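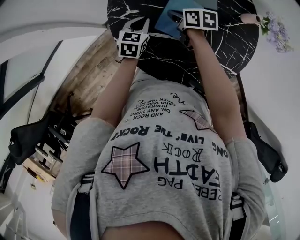
*Grey T-shirt, round table.*

August 13, 2018

Drandau lost 2-0 at Grustia on the weekend and we are now three points off the bottom with four games left. I don't want to write much about the match. Both goals came from corners, both at the near post, and we had the wind behind us for the half in which they were scored. We had one decent chance, early on, and it went over the bar and over the fence into the car park.

What everyone wanted to talk about afterwards was the coach. Mohandas Gounder told the players in the week before the game that he won't be back next year. It got out by the next morning, as these things do, and by kick-off people on the hill were already naming replacements.

I've followed Drandau for a long time, since my brother played in the under 14s, and I've seen a fair few coaches come and go. Most of them went after a bad run. Gounder is leaving because he lives 30 kilometres from the ground and trains the side three nights a week after work, and his kids are at the age where they have sport of their own. He said as much to anyone who asked. I thought it was a reasonable explanation and I was surprised how many people didn't want to accept it.

The other version going about is that he fell out with the club over the striker. In March we had a trial match against a Lazaridis side, and a young forward of theirs scored twice and looked like he could play at our level. Gounder wanted him. The club offered him a spot but wouldn't cover his registration, which is 900 dollars for seniors this year. He signed somewhere else. I have no idea whether that still bothers Gounder. He has picked the same front two nearly every week and they've scored nine goals between them, so it might.

Registration is a sore point generally. I paid it myself for six seasons in the lower grades and it went up every year. You get a pair of shorts and socks out of it, plus the insurance, the referees and the ground hire. The ground hire is the big one now. When the lights were replaced the council changed the way it charges for evening use, and all the clubs on our side of the river got a bigger bill. I don't think the players should carry the whole of it, but I don't have a better answer either.

There was a Flurkix sign on the fence again after a year without one. They are putting in 2,000 dollars for the season, according to the program, and they get their name on the back of the away strip. The away strip is a sort of mustard colour and I can't say I like it, but it does stand out in the rain.

Usha Reddy has been taking the midfielders through a separate session on the smaller pitch, and I hope she gets asked to apply for the top job. She played at a higher standard than anybody now at the club and she has her coaching licence. The women's side she ran for two years finished second and then third with a squad that was often short of a full bench. A couple of the regulars told me she'd be too strict. I've watched a few of those sessions from the car while waiting for my lift home. She stops the drill, moves someone a couple of metres, and starts it again. I wouldn't call it strict. Our midfield has been the only part of the team that improved this year.

As for staying up, we have two of the last four at home. The next one is winnable. Our centre back should be available again after his suspension, and if he plays, the kid who has been filling in can go back to the right, where he looked much more comfortable in autumn. I'd also leave a man on each post at corners, which we used to do and then stopped doing at some point in the winter.

After that it's Lazaridis away, and they've lost one game at their place all season. I'll probably go. The bus takes two changes and the second one is hardly ever on time, so if anybody reading has a spare seat, let me know in the comments and I'll put in for petrol.

Someone asked under my last post whether I'd keep doing the player ratings. I've dropped them. A parent of one of the younger players had a word with me about a four I gave him, and when I went back and read it I thought she had a point. He'd been playing out of position and he'd only turned 18 that month. I'll stick to match notes for the rest of the season, and the fixtures are still on the side of the page if you need kick-off times.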